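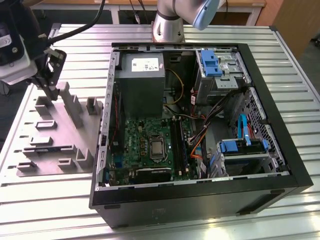 Unit 11: Inside the Desktop Tower

Handout for lab section 1301. Worksheet due 8th August, on paper, with your bench number on it.

You have used one of these machines for years and probably never asked what was in the box. Today you find out, and then you have to label it. Lay the tower on its side with the open side facing up, as on the demo bench. Fixture plate to the left of the case, please. The screws go in the dish. Every June I find a few in the carpet with my shoe.

Before you touch anything

Cord out of the wall. Hold the power button in for a few seconds anyway. Clip the wrist strap to bare metal, not to your neighbor. Drinks stay on the windowsill, including the ones with lids.

Finding your way around

Start with the power supply, the gray metal box in the corner. It is the easiest thing in the case to identify and the one thing you will not open. The capacitors in there can hold a charge after the cord is out, and they don't care that you read the handout.

Copy down what you need from the label: output voltages, maximum current for each, and total wattage. Total wattage is a ceiling. People in this course have written it down as what the computer uses all day, and then calculated electric bills fit for a bakery.

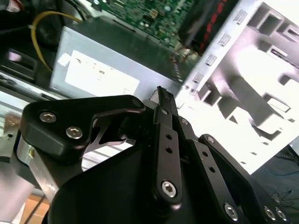 Power supply with its label, case open.

From there, follow the cables. Colors mean something on the power side: black is ground, red is 5 volts, yellow is 12, orange is 3.3. On the flat data cables, color means whatever the factory had that week. An orange SATA cable and a light blue one do the same job.

Trace each cable with your eyes first and your finger second. Write down both ends. "Goes under the other ones" is not an end.
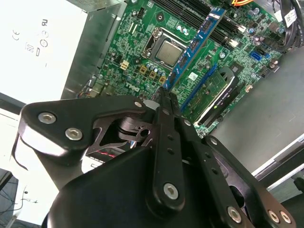

Soriano Technical College – Department of Computer Service and Repair

The motherboard

Find the CPU in its socket and note the lever beside it. Leave the lever alone until Unit 13. The row of square tan parts below the socket are chokes, which smooth the current going to the processor. They get a full point on the worksheet and are skipped by half the room.

Memory comes next. A module stands on edge in its slot, chips along the stick, and it has a notch so that it fits only one way. (Given enough shoulder, it fits the other way once.)

The graphics card has its own circuit board and sits in an expansion slot. Write down any maker's name you can read on the card, then the one on the motherboard. They don't have to match.

To hand in

Your labeled sketch, the cable list and the power supply figures. Sketches are graded on whether I can find the parts, so shading is a hobby – do it at home. Put the fixture plate back where it was before you leave.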